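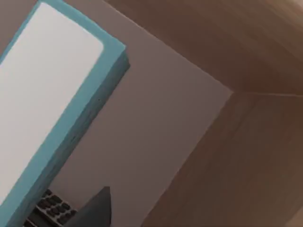 Reducing Bridging in a Small Screw Feeder for Damp Sawdust

Final project report, Mechanical Engineering Design Project
Kenji Iwasaki and Thulani Naidoo

Summary

The project dealt with irregular discharge from a screw feeder at the Bunlow briquetting plant in Punadport. The feeder takes hardwood sawdust from a hopper and delivers it to the press. When the sawdust is damp, material arches over the screw inlet and the press runs short. We measured the flow properties of the sawdust, built a test rig at reduced scale, compared three screw designs and tried a simple paddle agitator above the inlet. A screw with stepped pitch and a tapered core gave the steadiest discharge. The agitator helped with the original screw but made little difference with the new one. We recommend that Bunlow replace the screw and leave the hopper as it is for now.

1. Background

Bunlow makes fuel briquettes from joinery waste. The sawdust arrives by truck, is tipped into a covered bay and is moved by front-end loader to the feed hopper. The hopper is a mild steel wedge with a slotted outlet 600 mm long. A single screw of constant pitch runs under the slot and carries the material to the press.

Operators reported that the hopper emptied from the back only. Material over the front two-thirds of the slot stood still until it was struck with a bar or fell by itself. In November, after a wet spell, the plant logged 83 stoppages of the press for low feed. The stoppages were short, but each one leaves a soft briquette that has to be picked out by hand and returned to the bay.

The plant manager had already tried a clamp-on vibrator on the hopper wall. It compacted the sawdust and the arching got worse. The vibrator was taken off and was not considered further.

2. Scope

We were asked to find a change that could be made during a normal maintenance shutdown without cutting the hopper. Drying the sawdust, changing the supplier and replacing the press were outside the scope. Power supply and gearbox were to stay the same. The gearbox is a Gakeck unit with a fixed ratio and its output shaft size set the minimum core diameter at the drive end.

3. Material properties

Samples were taken from the bay at three depths and sealed in plastic tubs. Moisture content was found by oven drying to constant mass. Samples from the surface of the heap were drier than those from the base, where water had run in under the door. We made up test batches from the drier material by adding water with a hand sprayer and turning the batch in a drum, then leaving it overnight.

Wall friction was measured by pulling a loaded ring of sawdust across a plate of the same steel as the hopper. The plate was tested clean and again after being left outside to rust. The rusted plate gave clearly higher friction at all loads. The inside of the Bunlow hopper is rusted above the normal fill line and polished below it, so the clean plate values were used for most of the work.

Shear tests were done on a borrowed direct shear box meant for soils. The box is larger than needed for this material and the long splinters in the sawdust tended to catch between the two halves. We discarded runs in which the force trace jumped. The remaining results were good enough to rank the batches by strength, but we would not use them to size a new hopper.

4. Test rig

The rig was a scaled hopper and trough with one clear acrylic wall. The screw was driven by a variable speed motor through a toothed belt. Discharge fell into a bin hung from a load cell, and the mass was logged once per second. A strip of coloured sawdust was laid at set positions along the hopper before each run so that the draw pattern could be followed through the acrylic.

The frame was welded from square tube. The first version was too light and shook at higher screw speeds, which disturbed the load cell reading. We added diagonal braces and moved the bin support to a separate stand. All results given here were taken after that change.

Three screws were made:

Screw A: constant pitch, constant core diameter, copied to scale from the existing part.
Screw B: pitch increasing in steps towards the discharge end, constant core.
Screw C: stepped pitch as for B, with a tapered core that is thickest at the back of the hopper.

Flights were cut from flat plate as single rings, pulled to pitch and welded to the core. The tapered core for Screw C was turned from solid bar. Rolling a cone would have been cheaper, but the workshop did not have the tooling. Runout was checked between centres and corrected with a press. Screw B needed the most correction and still had a slight wobble at the free end.

5. Method

Each run began with the hopper filled by scoop to a line on the acrylic and levelled without tamping. The material was left to stand for ten minutes, then the screw was run at fixed speed until the hopper was empty or flow had stopped. Runs were repeated for each screw at two moisture levels, first without and then with the agitator.

The agitator was a shaft with flat paddles set across the slot, turned by a separate Sibiya windscreen wiper motor. The paddles were spaced so that none came closer to the flights than one paddle width.

The load cell was checked with known masses at the start and end of each session. Drift was small and no correction was applied. In all, 1,513 seconds of discharge data were kept for the steady flow comparison. Start-up and run-out periods were left out.

6. Results

With Screw A the coloured strips showed the same pattern the operators had described. The first flight at the back of the hopper filled completely, and the flights ahead of it had no room to take more. The back strip was drawn down while the others stayed where they were. With the damp batch, a stable arch formed over the front of the slot in every run without the agitator.

Screw B drew from the full length of the slot, though unevenly. There was a clear step in the draw pattern at each change of pitch. Arches formed with the damp batch in some runs and broke without help.

Screw C gave the most even draw. The strips moved down nearly together and the surface of the material stayed close to level until the hopper was almost empty. No stable arch was seen in the damp runs. Variation in discharge rate was lowest with this screw at both moisture levels.

The agitator improved Screw A enough to keep it running, but the draw was still from the back. With Screw B it gave a modest improvement. With Screw C any difference was within the scatter between repeat runs.

Motor current was read by eye from a panel meter and is only a guide. It was lower for Screw C than for Screw A on start-up from a full hopper. This agrees with the idea that less dead material is being sheared over the front flights.

7. Discussion

The main cause of the trouble is the constant pitch screw. Damp sawdust is strong enough to hold an arch over the width of this slot if it is left standing, and the existing screw leaves most of it standing. Once the material is kept moving along the full length, the slot width appears to be adequate for the moisture levels we tested. We did not test sawdust as wet as the worst sample from the base of the heap, since it would not pass evenly through the sprayer and drum process.

Scale effects need some caution. The splinters in the rig were the same size as those in the plant, while the slot was smaller. This should make arching more likely in the rig than in the full-size feeder, so the results are probably on the safe side. Consolidation stress works the other way. The plant hopper is deeper and is often left full overnight, and our ten-minute standing time does not represent that. We ran one overnight test with Screw C. It started without an arch, but a single run is weak evidence.

Capacity must also be checked. The tapered core reduces the volume carried by the first flights. At the discharge end, Screw C carries the same volume per turn as the existing part — provided the upstream flights fill. The calculation in Appendix B puts the speed increase needed to make up for partial filling at up to 7 per cent, and the existing drive pulley can be changed to suit.

8. Recommendations

Replace the existing screw with a full-size version of Screw C. The core may be made in three stepped sections of pipe if a continuous taper is too costly, with the steps placed at the pitch changes.

Do not fit the agitator at this stage. It adds a second drive and two more shaft seals in a dusty area.

Fix the drainage at the bay door. Rebuilding the kerb is cheap compared with any work on the feeder.

Log standing time before each stoppage for one month after the new screw is fitted, so that the overnight case can be judged on plant data.

9. Division of work

Kenji Iwasaki designed the screws, did the capacity calculations and wrote Sections 4, 7 and 8. Thulani Naidoo did the material testing and data logging and wrote the remaining sections. Both authors built the rig and carried out the runs.

Appendix A: Shear and wall friction data
Appendix B: Screw capacity calculation
Appendix C: Workshop drawings, Screws A to C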